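Home Shop Dash Cams Mounts Fuses & Wiring Support Cart

Brillside 27 Dual Dash Cam with Parking Mode

Posted August 31, 2024 by the Pranwood shop desk
14 shares | 3 comments
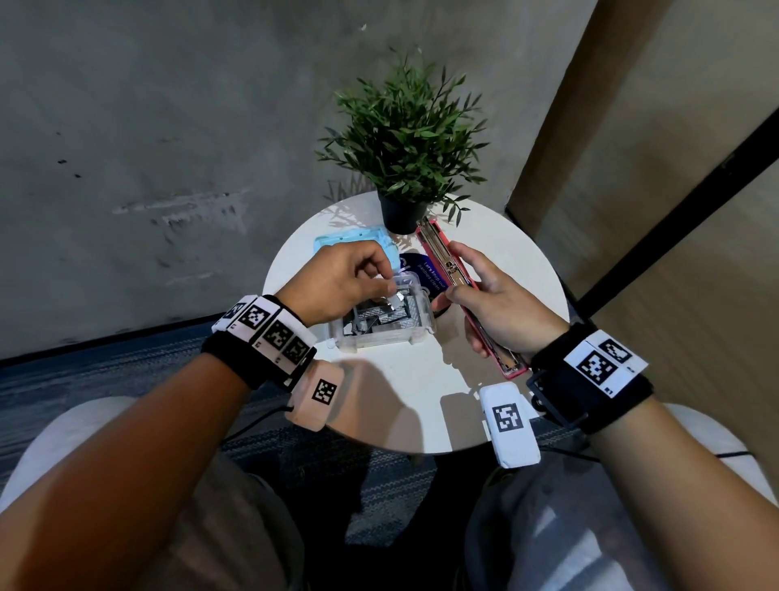
Every driver is an excellent driver, according to the driver. The Brillside 27 is for the day you meet another excellent driver in an intersection and the two of you remember the light differently. It records the road ahead and the road behind, saves the clip when something bumps the car, and has no opinion about who was at fault.

It comes as two cameras. The front one sticks to the windshield behind the mirror, and the rear one goes on the back glass with a long cable you will get to know very well during installation. The front unit has a small screen, which goes dark after a minute so you can get back to looking at the road. You can turn this off if you enjoy watching a tiny version of what is already in front of you.

Recording starts when the car does. The card fills up, the oldest clips get written over, and life goes on. If the camera feels a hard stop or a hit, it locks that clip so it can't be erased. It is fairly sensitive out of the box. On the middle setting, it locked a clip for every speed bump between our door and the Rosales warehouse, so we now have a fine archive of speed bumps. Set it to low unless your roads are much better than ours.

Parking mode

Parking mode keeps watch while you're in the store. It wakes on a knock, saves a short clip, and goes back to sleep. For this you need the Dudent fuse kit, sold separately, because of course it is. Without the kit the camera runs from the power outlet, and in most cars the outlet shuts off with the engine.

The kit cuts the power before your battery gets too low to start the car. Older batteries should use the higher cutoff. If yours already groans on a cold morning, buy a battery first and come back to us after.

What's in the box

Front camera with windshield mount
Rear camera and cable
Outlet power cord
Plastic pry tool for tucking wire under the trim
Two spare adhesive pads
Printed guide, in type that was apparently chosen by ants

A memory card isn't included. Get one labeled high endurance. The bargain card from the bottom of your desk drawer will work beautifully right up to the moment you need it.

Putting it in

Set aside an afternoon. The front camera is easy. Clean the glass, let it dry, press the mount on, and leave it alone overnight before hanging any weight from it. The rear cable runs along the headliner and down the back pillar. Keep it behind any side airbag and never across the front of one. If you can't tell where yours are, the owner's manual can, or a shop can do the job for you.

Trucks and long vans will want the extension cable (part 709). Hatchbacks need some slack at the hinge, or the cable will be pinched every time you load groceries.

A few plain facts

The microphone is on by default. It will record your singing, and it will record your passengers, who may have to be told about it under the law where you live. One press of the side button mutes it. Some states also limit where you can put things on a windshield, so check before you peel the backing off.

The clips belong to whoever holds the card. The camera has no account and no monthly plan, and it doesn't report to your insurance company. Bear in mind that a clip can be asked for in a claim, and that the camera will be just as frank about your driving as about theirs.

Ordering

The two-camera set is $200. Orders leave Pranwood within 10 days, usually sooner, though August has been slow on rear cables. Returns are fine if the adhesive hasn't been used. If it has, write to us anyway and we'll sell you more pads.

Black only. There was a silver one, and it reflected in the glass.

Previous | Next | Back to Dash Cams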